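Contact-triggered search vs. vision-only for PC disassembly

tevness_lab
January 18, 2019
Posting numbers since a couple of people asked. Task is locating and seating on a connector inside a desktop tower lying on its side. We compared a vision-only approach against the same approach followed by a spiral search that starts on first contact. 300 trials per condition, same chassis, same arm. Vision-only: 178 successes. With the spiral: 261. Force threshold was 2 N in both.

Most of the remaining failures are at the expansion card. The gripper has to come down almost vertically there, and the wrist cable gets in the way on the return stroke.
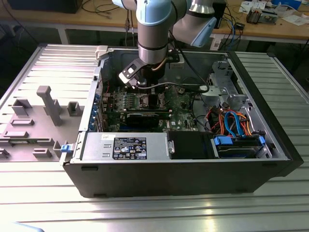
We tried rerouting the cable along the forearm and lost wrist range, so it went back. The search radius is capped at 3 mm for the same reason. Code is in the Mustel branch if anyone wants to run it.

enyberg
How did you reset between trials? If the case stays clamped in one pose, the spiral is mostly correcting a constant calibration offset. A one-time correction would get you the same gain.

tevness_lab
Case was shifted by hand every 30 trials. Offset within a block is constant, yes.

enyberg
Then you have ten poses per condition, not 300 independent trials. I would report it per block.

hwcheon
Disagree with Edvin in part. We saw the same pattern on the Jikus rig with a new pose every trial, 478 of them, and the spiral still helped. The gain was smaller, though. What dominated for us was board flex under contact - the threshold trips late near the middle of the board.

regula_h
Is 2 N measured at the wrist or the fingertip? With a cable hanging off the wrist those are different numbers.

tevness_lab
Wrist, tared before each descent. Cable load is not modeled. I'll rerun the card location with a new pose each time and post the per-block table for the old data.

enyberg
Good. Please include the raw force traces too.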